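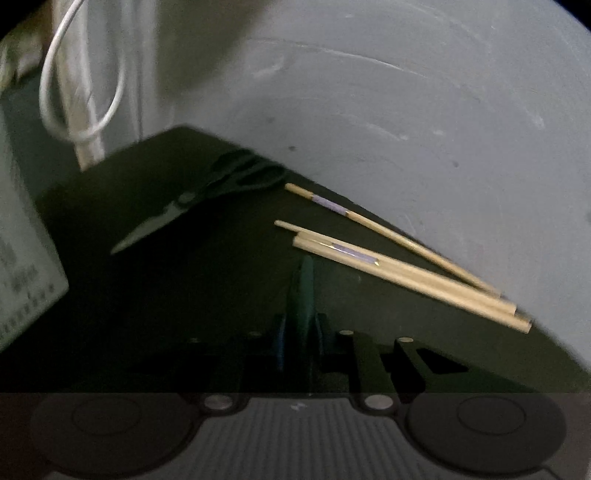

Figura 1. Garra manual sobre a superfície verde, com tesoura preta e três varetas de madeira, duas delas com fita lilás.

Planejamento de Equipamentos para Automação
Notas de aula – Unidade 5: orçamento de uma estação de coleta com garra manual
Profa. Clementina Pacheco
Versão de 2025-02-22

5.1 Objeto da unidade

A unidade trata da compra de equipamentos para uma estação de manipulação de pequenos objetos, da definição da necessidade até o aceite. O caso de trabalho é a bancada Paju, montada pelo laboratório para registrar tarefas de apanhar, alinhar e depositar peças alongadas. O aluno deve ler antes a Unidade 4, em especial a parte sobre depreciação, porque os prazos de vida útil usados aqui vêm de lá.

Não se discute a escolha do algoritmo de controle. Para efeito de orçamento, o algoritmo entra apenas pelas exigências que impõe: resolução da câmera, taxa de aquisição, volume de armazenamento e número de horas de operador.

5.2 Da tarefa à especificação

O erro mais frequente nos trabalhos entregues em dezembro foi começar pelo catálogo. A especificação parte da tarefa. No caso de varetas, as grandezas que determinam a compra são o diâmetro mínimo e máximo da peça, o comprimento, a massa, o atrito entre a peça e o dedo da garra e a folga entre peças vizinhas. Varetas finas e grossas dispostas lado a lado, como na Figura 1, exigem um dedo estreito o bastante para entrar entre elas e uma abertura suficiente para a mais grossa.

A fita aplicada à peça altera o atrito local e, em pequena medida, o diâmetro. Se a fita fizer parte do protocolo, deve constar da especificação como material de consumo, com largura e acabamento definidos. Trocar de fita no meio de uma campanha obriga a repetir o ensaio de atrito.

O contraste também é requisito de compra. Varetas claras destacam-se bem sobre o fundo verde-escuro; a tesoura preta, na mesma superfície, perde-se em parte na sombra. Quem compra uma única cor de tapete para todo o conjunto de objetos deve prever iluminação adicional ou um segundo tapete claro. As duas soluções têm custos muito diferentes e precisam aparecer em linhas separadas da planilha.

5.3 Estrutura do orçamento

O orçamento da bancada divide-se em cinco grupos.

Grupo A – Garra e dedos. Inclui o corpo da garra, os dedos intercambiáveis, os parafusos de fixação e o jogo de reposição. Os dedos desgastam-se antes do corpo e são orçados como consumíveis de longa duração. Prever 4 pares por garra e por campanha.

Grupo B – Visão. Câmera, lente, suporte e cabo. Lentes de campo amplo curvam a periferia da imagem, e o custo da calibração (alvo, horas de técnico, verificação periódica) pertence a este grupo. Em propostas anteriores esse custo foi lançado em serviços gerais, o que impediu a comparação entre fornecedores.

Grupo C – Superfície e iluminação. Tapetes, luminárias, difusores, fixações.

Grupo D – Objetos de ensaio. Varetas, fita, tesouras e demais itens manipulados. São baratos, mas o prazo de reposição pode parar a estação. Manter em estoque um conjunto completo de reserva.

Grupo E – Dados e operação. Armazenamento, cópia de segurança, horas de operador e treinamento.

A passagem de cabos merece linha própria no grupo C. Canaletas e abraçadeiras custam pouco no momento da montagem e bastante mais quando instaladas com a estação já em funcionamento.

5.4 Comparação de propostas

Foram recebidas duas propostas para o grupo A. A Hilatance cotou cada conjunto de garra e primeiro par de dedos a 800 reais, com entrega incluída. A Vustisbridge cotou o conjunto equivalente a 764 reais, sem entrega e sem dedos de reposição.

A diferença nominal é de 36 reais por conjunto. Ela não autoriza nenhuma conclusão enquanto as propostas não estiverem na mesma base. Para igualar as bases, acrescentar à segunda proposta o frete, rateado pelo número de conjuntos, e o preço do primeiro par de dedos, se este não estiver incluído. Em ambas, somar os pares restantes até completar a quantidade prevista em 5.3. O procedimento vale mesmo quando um dos valores acrescentados parece desprezável.

Notar que a compra de uma única garra deixa a estação sem reserva. O custo de parada calcula-se como horas de operador ociosas multiplicadas pelo custo horário, mais a multa contratual, quando houver. Se esse valor superar o preço de um segundo conjunto dentro do período de planejamento – e em campanhas longas costuma superar –, compra-se o segundo.

5.5 Cronograma de desembolso

Recomenda-se separar o pagamento em três momentos: pedido, entrega e aceite. A parcela do aceite deve ser grande o suficiente para que o fornecedor tenha interesse em resolver pendências. O software de registro Cliria é licenciado por estação e não por operador, de modo que a licença acompanha o cronograma da bancada. Contratá-la antes da chegada da garra consome prazo de licença sem uso.

5.6 Critérios de aceite

O aceite é feito com os objetos reais da tarefa. Verificar, nesta ordem:

– fixação dos parafusos visíveis da estrutura e ausência de folga nos dedos;
– abertura e fechamento completos, sem ponto de travamento;
– preensão da vareta mais fina e da mais grossa, com e sem fita;
– nitidez dos objetos escuros sobre o tapete, com a iluminação definitiva;
– gravação de uma sessão completa e leitura do arquivo em outra máquina.

Qualquer item reprovado suspende a parcela final. O relatório de aceite é assinado pelo técnico que executou os ensaios e arquivado com a proposta vencedora.

5.7 Exercícios

1. Refazer a comparação de 5.4 supondo frete único para 5 conjuntos. Determinar o valor de frete a partir do qual a proposta mais barata deixa de sê-lo, mantidos iguais os demais custos.

2. Redigir a especificação de um tapete para objetos claros e escuros. Indicar as grandezas mensuráveis e o método de verificação de cada uma.

3. Classificar a fita, os dedos e o alvo de calibração como investimento ou consumo e justificar com os critérios da Unidade 4.

Entrega em arquivo único, planilha anexa, fórmulas visíveis.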